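Sumberg cottage rental - cleaning fee and late checkout
Holiday Rentals > Guest Questions

kazmi_lane
20 Nov 2019
We're looking at a cottage in Sumberg for a week in February. Nightly rate is 128 and the listing says it sleeps eight. When I got to the last page there was a cleaning fee of 197 on top, and the rules say guests have to strip the beds, run the dishwasher and take the trash to the bins at the end of the road. Is that normal now? The owner goes through an agency called Devent. Has anyone booked with them?

oldporch
Fee is normal for a place that size. Being asked to do half the work as well is not. I'd ask them to drop one or the other.

tworoomsup
I disagree with that. I rent out a two bedroom place and I ask for beds stripped and trash out. My cleaner has five hours between checkout and the next arrival, and if she has to haul bags down the road she doesn't finish. The fee pays her and the laundry service. I don't keep any of it.

oldporch
Then put it in the nightly rate so people can compare. Seeing it on the last page is what bothers me.

tworoomsup
If I put it in the nightly rate, the people who stay a week pay far more than one cleaning. The people who stay one night pay less than it costs me. A flat fee is fairer.

Griet Bosman
We booked with Devent last winter, a different cottage but the same town. Check-in was a key box and the code came by email the day before. The cottage was clean and warm when we got there. Deposit came back after 12 days. My only complaint was the kitchen. Two decent pans, one dull knife, and not enough mugs for our group.

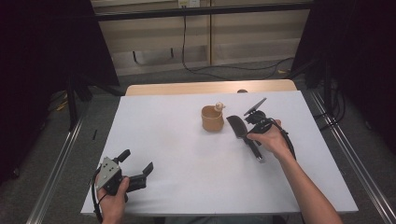 Little cup with the figure on the rim

Ask them for the inventory before you pay. They sent me one when I wrote, but it isn't on the listing.

kazmi_lane
Thanks Griet, that's useful. Did they let you check out late? Our train isn't until the afternoon and the rules say 10 a.m.

Griet Bosman
We asked and they said no, another family was coming in. They did let us leave bags in the shed until three. Get that in writing, the person on the phone didn't know about it.

enell_b
Midweek they are more flexible. If you go Monday to Monday in the off season there is often no one arriving the same day. I've stayed until one o'clock without paying extra. Saturdays, forget it.

oldporch
Still think the fee is too high. I would try the owner direct and skip the agency.

tworoomsup
Please don't do that if you found it on the agency's site. Most owners have signed something that says they can't take the booking, and you lose the deposit protection too.

oldporch
Fair point on the deposit. I don't agree on the rest.

kazmi_lane
Wrote to Devent this morning. They won't move on the fee, but they said we can leave the trash in the shed and skip the dishwasher. Beds still have to be stripped. Monday arrival is open so we're taking that one. I've asked for the inventory and will post it when it comes, in case anyone else is looking at the same cottage.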